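Folding, and the bit of software I rewrote three times

July 9, 2018

Well, I promised a proper update on Potlow and it has been far too long, so put the kettle on because I have rather a lot to say. For anyone new, Potlow is my cloth-folding planner. It takes in wide-angle views from a wrist camera, works out where the edge of a piece of fabric probably is, and suggests where a pair of fingers ought to close. It started life as a small script for tidying up my own recordings and has since grown legs, a settings file and a great many opinions.

Most of July so far has gone on the edge finder. My first version looked for strong changes in colour, and I was terribly pleased with it for an evening or so. On plain bedding it was lovely! Then I tried it on flowery bedding and it fell in love with every petal. It would draw a beautiful confident outline right round a printed rose and tell me, with a score of nearly one, that it had found the corner of a towel. I laughed, and then I went to bed cross.
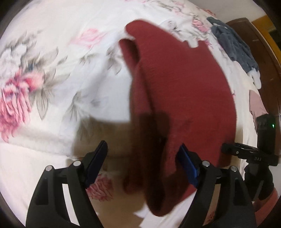

Red cloth on the peony sheet, with the right-hand pad pressed into the lower folds.

The second version had a little model of texture in it, trained on 3,000 small patches that I labelled by hand over more evenings than I care to add up (with the radio on, and a good deal of toast). Soft fuzzy fabric looks quite different from smooth printed cotton once you get down to the size of a patch, and the petals stopped being a bother. What it couldn't cope with was blur. When the camera moves quickly the sheet goes all streaky, the cloth goes streaky too, and the model shrugs and calls everything cloth.

So the third version, the one I've been calling Treltura in the code, does something much simpler. It measures how blurred each patch is before it asks any questions about texture, and if the patch is too far gone it says "don't know" and waits for a better view. I ought to have done that at the start. Letting a program say "don't know" feels like giving up when you're writing it, but the planner downstream is ever so much happier. It keeps the last good outline, lets it grow a bit fuzzy round the sides, and carries on from there when the next sharp view comes along.

The camera runs at 60 frames a second, so there is usually a decent one along before long. I keep the 7 best in a short queue and throw the rest away, and the memory use has come right down as a result.
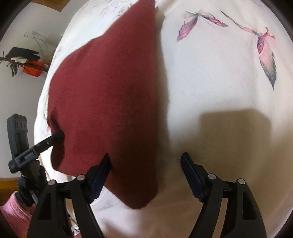
The other thing I've been wrestling with is shadows. A dark fold where the fabric rolls back on itself and a soft shadow lying on the sheet next door can look horribly alike to a program, and I lost a whole weekend to a bug where Potlow kept trying to pinch the shadow. In the end I borrowed an idea from Costello, my old map-stitching project, and compared brightness with colour separately. A shadow on white mostly stays whitish, only greyer, whereas a crease in red cloth stays red for a good long way down. It isn't perfect and very deep creases still go to black, but my test set went from dreadful to quite respectable. There are 505 clips in it now, by the way, and I've finally given the folders sensible names.

I've also moved all the lens correction out of the planner and into Triltumel, which is the little library I keep for that sort of chore. The corners of a view that wide are so bent and dark that I simply mask them off. If you've been using the old correction function from Potlow it will still work for now, though it will grumble at you in the log.

Next on the list is the release timing, meaning when the fingers should let go, which at the moment is a fixed number I typed in one night and have been afraid to touch. I'd like it to depend on how the outline is changing. If you've had a go at anything similar, do leave a comment, and please be kind about the documentation, I'm halfway through the installation page and the rest is still in a notebook.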